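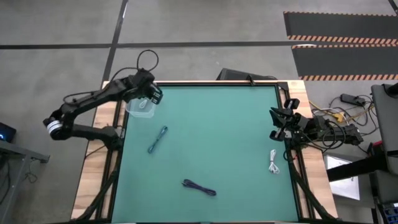
Which cocktail shaker should a beginner buy for sour drinks?

I would take the Karkari two-piece shaker, the small one, if your hands are not very big.

I bought mine in February and since then I have made whisky sours, daiquiris and too many gimlets with it. The two cups close with a light knock of the palm. To open them, you press at the side, where the gap between them is widest. The first evenings I pressed in the wrong place and the lime juice went in my sleeve.

Before this I had the Wano, which has a lid with a strainer inside. It is prettier, but the lid becomes stuck when the metal is cold, and I had to wait with thirsty guests. The Karkari never did this to me. On the other hand it comes without any strainer, so I use an old one from Varghese, which sits a bit loose on the rim.

The foam on a sour is good after 8 seconds of hard shaking without ice and then the same again with ice. Washing is easy, though the outside shows every finger. The leaflet has only one recipe, and it is much too sweet for my taste.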